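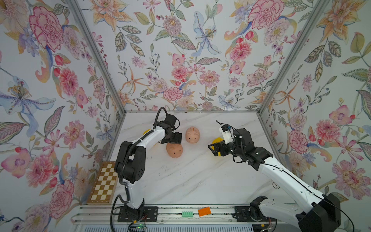 図1 大理石柄の天板上の豚型貯金箱(桃色)。左壁側に立て掛けてあるのはチェス盤。

作業記録 小物棚卸し・貯金箱の部
記録日:2025年10月26日
場所:Jallonel 作業室、花柄壁紙区画
記録区分:所内共有(関係者閲覧可)

1.目的
本記録は、当室で保管する卓上小物のうち、豚型貯金箱の状態確認および配置の検討結果を記すものである。12月に予定するFlunell展示室への移設に先立ち、配色、向き、天板との相性、背景柄との見え方を整理しておく。金額面の記録は末尾にまとめて記載する。

2.対象品
対象は豚型の貯金箱とし、色は桃色系および黄色系の二系統である。いずれも上部に硬貨の投入口を備える。桃色系については、見る角度により淡い桃色から肌色寄りまで印象が変わるため、台帳の色名は「桃」に統一し、細分は行わない。前回の台帳では「桃」「薄桃」「肌」の三種の表記が混在しており、照合に相当の時間を要した。旧表記の札は今月中に差し替える。
チェス盤は貯金箱とは別系統の品であるが、同じ区画に置くため、本記録に併記する。

3.背景と天板
壁紙は淡い地色に牡丹、カーネーション、百合等の大輪を配した柄である。柄が大きく色数も多いため、小物の背景としては主張が強い。着手前には無地への張り替えも提案されたが、見本を並べて協議した結果、今回は現状維持とした。桃色の貯金箱は花の桃色と系統が近く、輪郭が埋もれる懸念がある。一方、天板は白地に薄い灰色の筋が入る程度であり、品物の足元は明瞭に見える。よって、壁に寄せすぎず、背後に天板の白を残す置き方を基本とする。
天板の清掃は乾拭きのみとし、洗剤は使用しない。先月、Dow棟の同種天板に拭き跡が残ったとの連絡を受けており、当室でも同じ扱いとする。

4.配置検討
(1)横並び案
貯金箱を奥側にゆるく一列に並べる案。黄色を混ぜることで列に区切りが生じ、桃色どうしの重なりも見分けやすくなる。間隔は厳密に揃えず、向きにも多少の変化を持たせる。正面を向いた個体と、斜めに向けて投入口を見せる個体とを混在させるほうが、貯金箱であることが伝わりやすいとの意見が多かった。

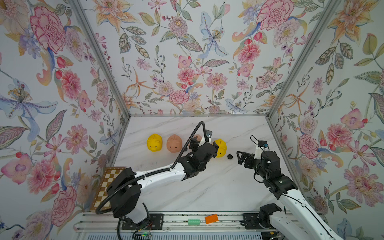
図2 奥側に黄色と桃色系を並べた状態。右の黄色は斜め向きで、背の投入口が見える。

列の右手の天板上に、小さな黒い丸形の部品が認められる。瓶の蓋またはゴム脚に似るが、図からは判別できない。貯金箱底面の栓である可能性も含め、現物を照合のうえ、該当がなければ部品箱「不明」の区画に収める。品名が確定するまで廃棄しないこと。
黄色の個体は花柄の前でも目を引く。列の端に置けば収まりがよいが、中央に寄せると左右の桃色が従属的に見える。この点は意見が分かれたため、結論を保留する。

(2)対置案
桃色を二体用い、位置と姿勢を変えて置く案。同色で大きさも同程度の品を使うため、差は向きと姿勢のみとなる。簡素であり、展示台の幅が限られる場合に適する。チェス盤は左壁側に置く。盤面の茶系の格子は花柄とも桃色とも系統が異なり、画面左側を引き締める効果がある。
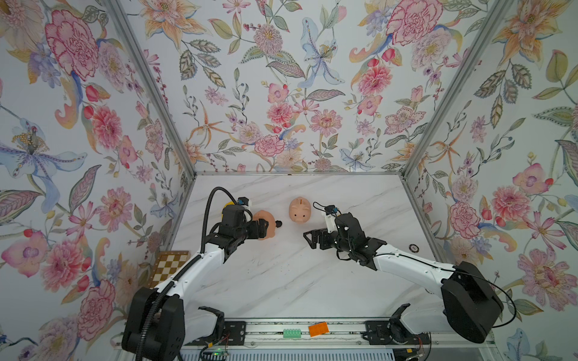 図3 桃色の貯金箱二体。一体は直立、一体は横向きに傾いた姿勢。右寄りに金縁の硬貨。

直立した個体は正面から見て耳、目、鼻の形がよく分かる。傾いた姿勢の個体は外形の把握には向かないが、点検記録としては有用である。
硬貨は縁が金色、中央が暗色の丸形で、天板の右端近くにある。貯金箱の用途を示す添え物として適当と考えるが、端に近すぎると落下のおそれがある。展示時には内側へ寄せるものとする。また、中央の暗色部は白い天板の上で目立つため、貯金箱との距離を詰めすぎないこと。硬貨を複数枚に増やす案も出たが、見本が整うまで判断を見送る。

5.取扱い上の注意
・貯金箱は胴部を持ち、耳や鼻をつままない。
・収納時は投入口を上にして箱に入れ、隣り合う品の間に薄紙を挟む。
・チェス盤を立て掛ける場合は、下辺が天板に確実に接していることを確認する。
・硬貨は終業時に小皿へ戻す。貯金箱の中へ入れたままにしない。

6.費用に関する控え
貯金箱の補充見込額は一体につき950円。収納箱および薄紙はCutanceより取り寄せ、合計1,928円であった。札の印刷費283円は消耗品費に計上する。移設に係る小物費の上限は3,000円と定められているため、補充を行う場合は事前に所内の承認を得ること。収納箱は内寸にやや余裕があり、緩衝材の追加購入は不要と判断した。

7.未了事項
・黒い丸形部品の照合
・黄色の個体の位置(端または中央)の決定
・旧表記の札の差し替え
・Flunell側展示台の奥行きの確認。先方からの図面には幅のみ記載があり、再送を依頼済み
・横並び案と対置案の選定。展示台の寸法が確定した後に再協議する

以上の事項は、次回の記録に結果を追記する。台帳の正本は作業室入口の書架に戻した。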